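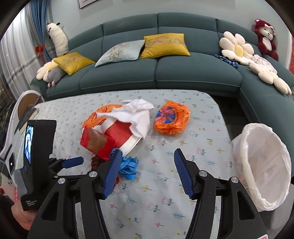 Products / Data Collection / Hand-Held Grippers

Peltier Hand-Held Gripper Pair

By Brenda Orellana, February
2 min read

The Peltier is a pair of hand-held grippers for recording household tasks such as clearing a table. One person works with a gripper in each hand, and every run is saved as an example for training a robot arm.

Each gripper has two blue ribbed finger pads on black linkages. Pads wear down with use – a spare set of 4 is in the case.

Jurkurgate used two pairs to record 1,141 runs in living rooms, sorting packaging, ribbon and soft cloth. Javiera Cáceres, who ran the work, suggests moving to a new room after around six hours.

Runs export to Lostard. For loan units, write to Ariel Lagman.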